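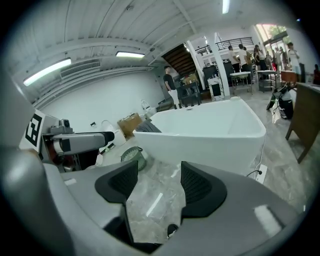
Wubit Tsegaye says you don't have to give notice again if you're only converting, so please don't let the register office website frighten you into booking the wrong thing like we nearly did.

Home Ask Browse topics Family & relationships Money Sign in

Perkoren Community Help

Turning our civil partnership into a marriage: is it worth it, and what happens to the date?

Iman El-Sayed

Hello everyone, long-time reader, first time I've had the nerve to post. My partner and I had our civil partnership in a register office in England years ago, when that was all two women could have. We had a lovely day, everybody cried, my uncle made a speech that went on longer than the ceremony. Then marriage came in and we kept saying we'd get round to it, and we haven't.

What's brought it up again is all the news in July about Northern Ireland (finally!) and my mum asking on the phone whether we were "going to do it properly now". I didn't love the way she put it, because I thought we had done it properly, and my partner was quite cross for a day or two. But now we're both wondering.

So, a few things I can't get a straight answer on. If we convert, do we lose our old date? We're really attached to it, it's engraved inside both rings. Do we need witnesses and vows and so on, or is it just a form? And does it make any practical difference at all? I've got a workplace pension with a firm called Tarkeo and she has a will naming me, and I've no idea whether either of those needs touching. We're also half thinking of moving abroad when she retires and somebody told me a civil partnership doesn't always count once you leave the country.

We'd want to keep it cheap. I rang a place near us called Grevden, just to see about a small party after, and they wanted 300 pounds for the room before anybody had so much as a sandwich, so that's probably out.

Sorry for the ramble. England, if it matters, both of us British, no children.

Ghizlane Salem

Congratulations in advance, whichever way you go! We did ours two summers back so I can tell you how it went for us.

You keep your date. That was the thing I was fussing about as well, and the registrar was very clear: when you convert, the law treats you as having been married from the day the civil partnership was formed. The new certificate shows the day you converted, but it also shows the original date, and it's that one you count from. So leave the rings alone.

The simple version is an appointment at a register office. You both go in, they check your details, and you sign a declaration in front of the registrar. No vows needed, no witnesses, no giving notice and then waiting weeks like people do for an ordinary wedding. We took our passports, something with our address on, and the civil partnership certificate. Ring first and ask what your office wants to see, as the girl on the desk told us a couple had been sent home the day before for bringing a photocopy of theirs. If you can't find the original, order a new one before you book.

If you'd like more of an occasion you can do it as a two-part thing, paperwork first and then the signing at a venue, with a ceremony after it. It costs more and you have to sort the venue and the registrar so they match up, and I'm told this is where most of the arguing happens. We went for the quick one and then walked down to the café with our two mums and had cake. I'd expected to feel nothing much and I cried in the car park.

About the will, we asked our solicitor exactly that. An ordinary marriage cancels an earlier will in England, and I'd been in a bit of a panic over it, but converting a civil partnership doesn't. She did say it was a good moment to get it out of the drawer and read it through, and she was right, as ours still left a piano to somebody we no longer speak to. Check with your own person though, I'm only repeating what mine said about us.

For the pension I'd write to them and ask two things: what your partner would get if you died, and whether they need to see the new certificate. Get the reply in writing. I rang mine and got a very nice man who plainly didn't know.

Ilham Ghoneim

It's a form and a fee, don't overthink it. There was a period when it was free, which has gone. We haven't bothered. Everyone calls us married anyway.

Yasmine Kabbaj

I'd put in a word for doing it if the moving abroad idea is at all serious. My wife and I lived overseas for five years and started out there as civil partners, and I spent far too many mornings in offices explaining to people what one was. Some countries have something similar and will slot you into that. Some only have marriage, so they know what to do with a marriage certificate and haven't a clue about anything else, and some won't recognise either, in which case no certificate is going to help you. It really does go country by country, so look up the place you've got in mind, and ask about residency and inheritance separately. We got two different answers from the same building!

We converted on a trip home and things were a lot easier afterwards, though I did then have to update everything we'd already registered (bank, landlord, the health people, one after another, with translations). Had I known, I'd have converted before we left. Order a spare certificate or two while you're at it.

On your mum, mine said nearly the same words. I was hurt, and then she bought a hat for it. I think for her generation the word carries a lot, and she wanted to be able to say it to her sisters. You don't have to do it for her, but I was glad mine got to use the hat. And you did do it properly the first time, both of you.

For the party, have it at home. We had a man called Pärn from up the road playing the accordion in the kitchen and it was miles better than our first reception.

Last updated: 8/8/19
Viewed 2769 times

Comments

Iman El-Sayed: Thank you all so much. So relieved about the date. Read Ghizlane's bit about the piano out loud and we both howled. Going to write to Tarkeo this week.

Wubit Tsegaye: Ask the office whether they've got anything on your actual anniversary, ours did. You still count from the old year but it's nice to only have one day to remember.

Ilham Ghoneim: Fair enough about abroad, I hadn't thought of that. Might have to show this to mine.

Ghizlane Salem: Do it Ilham!! There's cake.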